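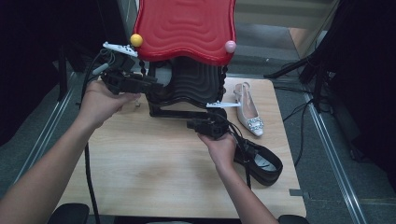

Spanish Prepositions of Place Card Set (Grundon Series, Level 1)

Item no. 2203
Format: PDF, US Letter, color and grayscale versions
Language: Spanish, with English teacher notes
Grade range: 3 to 6, or first-year Spanish at any age
Author: Obaidul Sheikh

Product Description

A printable set for teaching and reviewing the prepositions of place most often covered in a first-year Spanish course: en, sobre, debajo de, delante de, detrás de, al lado de, entre, dentro de, fuera de, cerca de and lejos de. Each card shows a line drawing on one side and a full sentence on the other. Sentences use estar throughout (La pelota está debajo de la silla), so the set also works as practice for the third person singular and plural of that verb.

The nouns are limited to items students normally meet in the first unit: pelota, silla, mesa, caja, libro, gato, perro. No other vocabulary is assumed. Articles are given with every noun, and the contraction del appears on the cards where it is required (al lado del libro, cerca del perro).

Contents

Picture cards, four to a page
Sentence cards, four to a page
Cloze worksheet with the preposition removed, two versions
Blank card template for student drawings
Answer key
Teacher notes, one page

Printing

Set the printer to actual size. Scaling to fit will shift the reverse side, and the sentences will no longer line up with the drawings. For double-sided cards, print the picture pages first, then reload the stack and print the sentence pages, flipping on the long edge. Card stock is recommended. On plain paper the black outlines may show through. Artwork is supplied at 300 dpi.

Suggested Use

Matching: students work in pairs with the cards face up and place each sentence next to its drawing.

Dictation: the teacher reads a sentence card aloud and students draw the arrangement on the blank template. Compare with the picture card afterward.

Sorting: students separate the prepositions that take de from those that do not. The teacher notes include a short explanation of this point, along with a comment on en and sobre, which overlap in many contexts. Both are accepted in the answer key where either is correct.

Related Items

Prakness Classroom Commands Poster Set (Spanish)
Somboon Number Cards, 1 to 1000 (Spanish, French)
Workitz Verb Wheel: Estar and Ser

License

One purchase covers one teacher and that teacher's own classes. Copies may be made for students and posted to a password-protected class page. Posting to an open website is not permitted. Additional licenses are available at checkout at a reduced price.

Revision Note

The October update corrects a missing accent on detrás in the second cloze worksheet. Earlier buyers can download the corrected file from their order page at no charge.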